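**Which limits apply when a cobot works inside an open PC case?**

*gromitden_bench*

We are writing a cell procedure for desktop disassembly and rebuild at our Livville site. One arm, one gripper, tower on its side, parts held in a fixture next to it. The draft copies its speed and force values from our packing cell, which seems wrong for socket and memory work. Do we need a separate risk assessment, and what should the procedure say about ESD?

**Kaewkla**

Yes, a separate one. ISO 12100 covers the assessment and ISO 10218-2 the integration. The assessment belongs to the application, so a new gripper or a new task means doing it again. Contact limits for people are in ISO/TS 15066 – they tell you nothing about what a socket will stand. Set a process limit as well. Ours is 40 mm/s inside the case and 600 mm/s clear of it, with a dry run after any change to the fixture.

For ESD, bond the case, bench and fixture to one common point and record the check. Check the finger material too.

**adico2**

just go slow and wear a strap

**Livville_cells**

Agree with Kaewkla. I would add that every part needs a fixed place in the fixture, written into the procedure, and mains lead out before the panel comes off. Our layout:
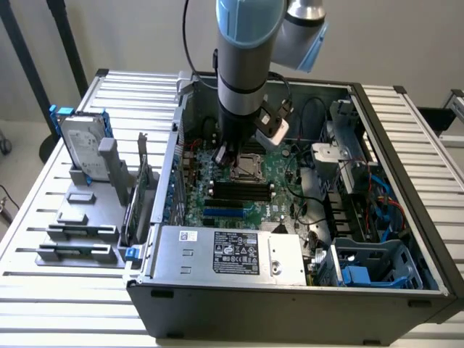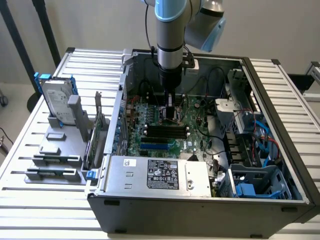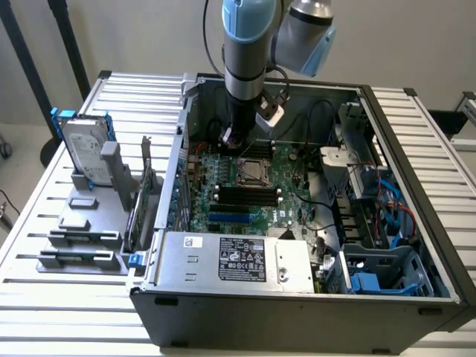
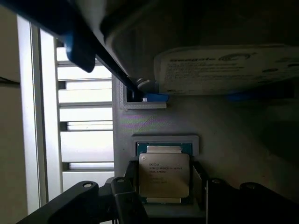
*First three: arm over the open tower, parts fixture to the left. Last: close view of the processor, hard drive behind.*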